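Home » Reviews » Storage & Laundry

Harkari Two-Handle Basket Review: A Lot of Holes for the Money

Posted Dec 30, 2025

I have never understood the premium plastic basket. A basket holds things, and the cheap ones hold things too. So when the Harkari two-handle basket started turning up on every storage list I read this fall, with people calling it a "system," I bought one at full price and set out to be annoyed by it.

I paid $27. For comparison, the Seixas basket I've had since my last apartment was $18, and it still works, if you don't mind a crack near one corner.

What you get

One basket, white, rectangular, with perforated sides and gray handles on the two short ends. There is no lid. There are no dividers, no feet and no liner, although Harkari will sell you a liner separately, and I declined. The cardboard sleeve says it is "designed for every room," a claim you could make for a brick.

Assembly is nothing. Peel off the label and you're done. The label came off in four pieces and left a gummy patch that took me two rounds of dish soap to get rid of.

Carrying it

The handles are the one part I'd call good. They sit where your hands want to go, and on a full load of towels the walls bowed outward a bit but the handles stayed put. The old Seixas has cutouts instead of handles, and on a heavy day those leave a line across my fingers. I went up and down my basement stairs with the Harkari for most of November and my hands had no complaints.

My hips did. It is an awkward basket to carry one-handed, because the long side doesn't curve in at all. If you open doors with your free hand, you'll be setting it down a lot.

The holes

Air gets through, which is the point of them. So does everything else. Baby socks are fine, but I lost a collar stay and a bobby pin out the side in the first week, and sand from a beach towel went straight onto the stairs. Fuzzy fabrics catch on the inside too. It's a small snag, more irritating than damaging, and I wouldn't put a good sweater in there without turning it inside out.

As a general storage basket

This is where the marketing gets ambitious. Harkari wants you to keep it out in the living room, full of blankets or craft supplies, looking nice. Perforated white plastic looks like laundry to me wherever it goes. Fill it with fake daisies and it's a laundry basket with daisies in it. A small woven basket with a handle does the pretty job better, especially on a checkered tablecloth, and then you can leave the plastic one for the heavy stuff.

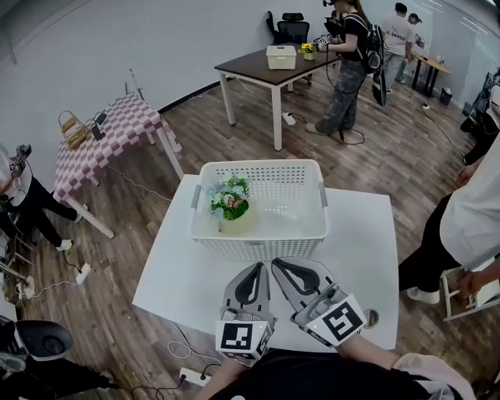
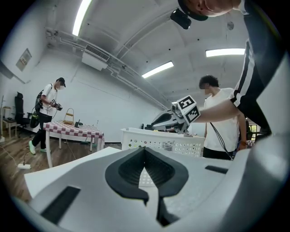 Cleaning

Easy on the flat parts, tedious everywhere else. Lint packs into the holes along the bottom row, and a cloth just pushes it farther in. I ended up running the shower over it and going at the rows with an old toothbrush. Do that every couple of months or the white starts looking gray.

I also left a damp bath mat in it for two days on purpose. No smell and no stain, so credit where it's due.

What else is out there

The Zonetti is $30 and has a softer rim, which I liked in the store. It also flexed so much when I pushed on the side that I put it back. Retlow makes a collapsible one that a lot of people swear by. I had one for a year and the fold line split, so I'm not the person to ask. The plain Seixas is still the best value if your hands can stand it.

Should you buy it?

If you carry heavy loads on stairs, maybe, for the handles. Wait for a sale. At full price you're paying nine dollars over the Seixas for two pieces of gray plastic, and I'm still not sure that's a fair trade. If you only need something to sit in a closet and collect towels, any basket will do it.

Good: comfortable handles, didn't hold odors, no assembly
Bad: price, lint in the holes, small items escape, clumsy on the hip
Would I buy it again: at $18, yes

Filed under: baskets, laundry, plastic storage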